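Notes from the road, June 2020

Still home. Still writing about places I can't get to. So this one is the long-promised piece on Clirby, the walled town with the salt tower, which about half of you have asked me for and the other half are probably sick of hearing me mention. I was last there in December, before everything shut, and I've been going through my notes from that trip at the kitchen table. Coffee stains on most of them.

First the name thing. On the old maps the tower is Sakevetti, and on the signs in town it's just "the salt tower," and if you ask a bus driver for Sakevetti he may look at you blankly. Say salt tower. Same building.

Is it the one from the movies? No. I get this every time. There is a story that a set painter passed through on his honeymoon, sketched it from the ferry, and the sketch ended up as the wizard's place in a cartoon. Nice story. I spent a whole wet afternoon in the town archive and found a hotel register with a page missing, and a very patient clerk, and that was all. The tower does look like it belongs in a cartoon, I'll give them that. Too thin for its height, with a roof like a candle snuffer, and it leans a little toward the water.

What it was really for: taxes. Salt came down the river on flat boats and the duke's men wanted to see it coming. You can't hide a barge from someone sitting that high up. There was a bell, and when the bell rang the chain went up across the river and everybody paid. The chain is gone. The bell is in the church now and it's cracked, so it makes more of a clank then a ring.

Getting up it. 81 steps to the first landing and then a ladder-ish thing to the top, which is fine if you're fine with that. I am not, much. The stairs turn the wrong way for a right-handed person to feel comfortable coming down, or thats how it felt to me. Wear real shoes. There's a rope on the wall instead of a handrail and it's been polished by so many hands that it doesn't give you a lot to hold.

At the top — wind. Also the best view of the river bend, and the roofs, and on a clear day the hills on the other side where the salt came from. I had eleven minutes of clear day. Took it.

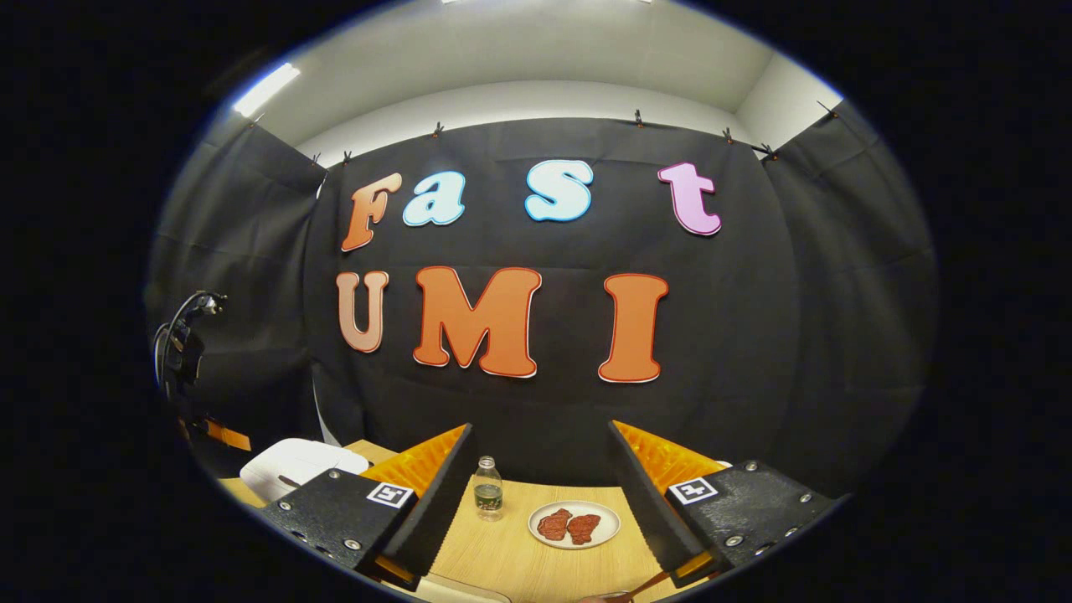 Reading time: 5 min

OK, the legend, because there's always one. The duke's youngest daughter was shut up in the tower for refusing to marry a salt merchant. She let down her sheets, climbed out, and got as far as the landing stage, where a boatman took her across for the price of one earring. The other earring is supposed to be still in the tower, in a crack in the wall, and anyone who finds it will never have to work again. People have been poking sticks into that wall for a very long time. You can see where the mortar is gone. Please don't poke sticks into the wall.

I like the boatman version best but there are others. In one she turns into a heron. In one she marries the merchant after all and they're perfectly happy and run the business together, and that's the one the bakery has printed on its bags.

The lower town is worth more time than people give it. Most come on the day boat, go up, come down, eat a waffle and leave. Stay a night. After the last boat it goes very quiet and the shopkeepers bring chairs out. In December it was too cold for chairs but they stood in the doorways anyway. There's a street called Munasinghe, after a ship's doctor who settled there and treated the salt workers' hands for free, and it's the prettiest in town, narrow, with the gutters running down the middle. His house has a blue door and a plaque I couldn't read in the dark and forgot to go back to. Sorry.

Where I slept: the Flillness, by the old gate. It's a guesthouse, not a hotel, so no front desk, no elevator. 14 rooms and I had the one over the kitchen, warm as toast and smelling of onions by four in the afternoon. Ask for the back if you want quiet. Ask for the kitchen side if you feel the cold. Breakfast is eggs, dark bread, a sour plum jam I've been trying to copy ever since. Not close yet. I think it needs more time on the stove or different plums or both.

Food in general: soup. Fish soup, bean soup, one with dumplings that sits in you like a brick and is exactly right after the tower. Salted everything, obviously. The salt caramels are sold by weight out of a drawer in the shop next to the post office and they don't take cards. The market is small, mornings only, mostly cheese.

Getting there, for whenever that is. Train to the junction, then the number 29 bus, which follows the river and takes its time. Sit on the left going out. The boat is prettier but stops early in winter, and the ticket window closes before the last sailing, so buy the return when you buy the outward. I didn't. Long walk round by the bridge.

The town wall is the other thing. You can walk most of it, there's one gap of maybe 500 yards where a farmer has his apple trees right up against the stones and you go down and around by the lane. Good mud. The stretch above the mill has arrow slits that somebody in a later century widened into proper windows and put geraniums in, and there are people living in there, inside the wall, with mailboxes. I stood and stared at a mailbox for a while. It had a little painted tower on it, leaning the wrong way.

What's open now? I don't know, is the short answer. The guesthouse wrote back to say they're hoping for later in the summer with fewer rooms. The tower is shut for now and the stairs were due some work anyway. I wouldn't book anything you can't get your money back on. When I hear more I'll put it in here.

Mailbag is backed up again, sorry, I'm getting to them. Several of you wrote about the ferry piece to correct me on the tides and you were right — I had high and low mixed up in the second paragraph. Fixed on the site. Next time it's the castle with two front doors, if I can find the notebook. It was in the blue bag. The blue bag is somewhere.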